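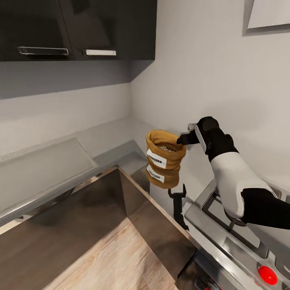 Kudo, the simulated kitchen kit we are reviewing with your grant, has turned out to be a real pleasure to work with, and this second report covers everything since April. The kit comes as a set of ready-made kitchens plus a library of things to pick up, and we spent most of the summer on the soft goods, which we had expected to be the weak spot. The popcorn sack has become the team's favorite. It has a rolled cuff and an open mouth with the kernels showing, so the arm has a thick fold to pinch, and holding it over the corner of a steel sink gives the vision software a mirrored sack to deal with as well. We love that the reflections come switched on by default!

Runs completed: 2,000 planned for the whole project, 1,000 done by August 28, 2026. Of those, 600 used rigid items (cans, mugs, boxes) and the rest used bags and sacks. Sem Hoekstra went back through 213 of the sack runs by hand and sorted them by where the fingers closed. Grips at the cuff are well ahead of grips on the body of the sack, and he would like to try the same comparison with the flour and rice bags next.

Setup was quick. The Gukcombe office had its first kitchen loading the same afternoon, and Canovbridge followed with only a driver update in between. The manual is thin on lighting, though, and changing the cabinet finishes still means editing a settings file. Kerstin Wiegand has written four pages of notes on both and will share them with the Dekcombe group when they start.

Spending is on plan. We have one request: may we move the unused travel money to a second Kudo seat? Two people are sharing one login at present, and the remaining runs would go a good deal faster with another. Kerstin can send the quote whenever you want it.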